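## Peluches, platos y una mesa despejada

Empiezo por la mesa, que en casa es donde acaba todo: los deberes, el correo, los muñecos que alguien dejó a medio camino del dormitorio. Me gusta recogerla antes de cenar, con calma, y de paso miro qué peluche pide ya un buen repaso (siempre hay uno, y casi siempre es el favorito).

Para los de pelo largo o muy suave no uso lavadora si puedo evitarlo. Preparo un barreño con agua templada y una cucharadita de jabón neutro, meto el muñeco dentro de una funda de almohada vieja y lo voy apretando despacito, sin frotar. Lo dejo 20 minutos, lo aclaro hasta que el agua sale limpia y lo envuelvo en una toalla seca, apretando otra vez. ¡Nada de retorcer, que luego las orejas se quedan como quieren!

El secado es lo que más paciencia pide. En enero puede llevar tres días enteros junto a una ventana, dándole la vuelta por la mañana y por la noche; en verano, con dos suele bastar, siempre a la sombra si el color es vivo, porque los morados y los azules pierden mucho al sol. Cuando ya no notéis humedad al apretar la barriga, pasadle un cepillo blando de bebé a favor del pelo y veréis qué alegría.
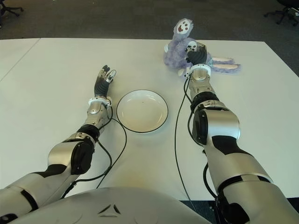

Nam-gil Do me escribe que él se salta el barreño: espolvorea bicarbonato sobre el conejo de su hija, lo mete en una bolsa cerrada, la agita un poco y al día siguiente lo cepilla en el balcón. Dice que para el olor le va de maravilla, aunque con las manchas de mermelada no puede. Lo he probado y le doy la razón en las dos cosas, así que ahora lo hago entre lavado y lavado.

Y vuelvo a la mesa, que si es blanca lo enseña todo. Yo paso primero un paño seco para llevarme las migas y las pelusas, después otro húmedo con una gota de lavavajillas, y termino secando. Si queda un cerco de vaso, una pasta de bicarbonato y agua, con el dedo y muy poca fuerza. Los platos blancos con rayitas grises de los cubiertos mejoran con esa misma pasta; hay que aclararlos bien antes de guardarlos.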